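Informe de seguimiento del taller de talla y carpintería tradicional
Entidad beneficiaria: Asociación Goicoechea
Entidad financiadora: Fundación Plustavon
Periodo: de enero a junio

1. Estado general

El programa sigue el calendario aprobado, con un retraso de tres semanas en el módulo de restauración. El retraso se debe a la entrega tardía de la madera de castaño, que el almacén de Kollton sirvió en dos envíos. El resto de los módulos se ha impartido en las fechas previstas.

En el semestre se han dado 476 horas de formación a 13 alumnos. Dos personas causaron baja en marzo por haber encontrado empleo y sus plazas se cubrieron con la lista de espera. La asistencia ha sido buena por las mañanas y más irregular en el turno de las 18:30, sobre todo en mayo.

2. Actividades realizadas

Módulo de afilado: terminado. Se dedicaron cuatro sesiones más de las previstas a las gubias de cañón, que dan más trabajo que los formones. Los alumnos llevan ahora una ficha por herramienta, con el ángulo de bisel y la piedra empleada.

Módulo de talla en relieve: terminado. Cada alumno entregó un panel y una pieza de tema libre.

Módulo de restauración: en curso. Se trabaja sobre dos arcones y un banco de iglesia cedidos por la parroquia de Clollham.

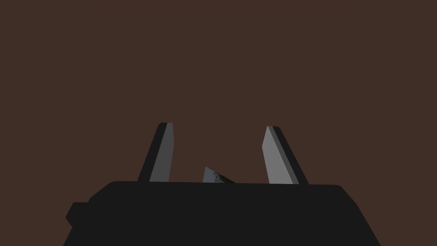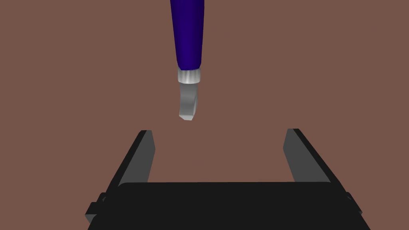

Leire Zabala

3. Gasto

De la partida de herramienta manual se han gastado 2000 euros, con lo que queda cerrada. De la partida de madera se han ejecutado 1000 euros y falta por recibir la segunda factura del castaño. No se ha tocado la partida de desplazamientos – la visita al aserradero se ha pasado a septiembre.

Solicitamos autorización para destinar el sobrante de desplazamientos a la compra de un extractor de polvo. El actual pierde aspiración a media mañana y obliga a parar el lijado. Se adjuntan dos presupuestos en el anexo B.

4. Incidencias

Goteras en el almacén en febrero. Se perdieron varios tablones de tilo, ya dados de baja en el inventario. El propietario del local ha reparado el canalón, pero queda pendiente la mancha de humedad de la pared norte.

Un corte leve en la mano de un alumno, atendido en el propio taller y anotado en el parte.

5. Próximo semestre

Se terminará la restauración de los arcones y empezará el módulo de ensamblajes. La exposición de trabajos está prevista para noviembre, a falta de que Clollham confirme la sala. El próximo informe se enviará en enero junto con la justificación económica completa.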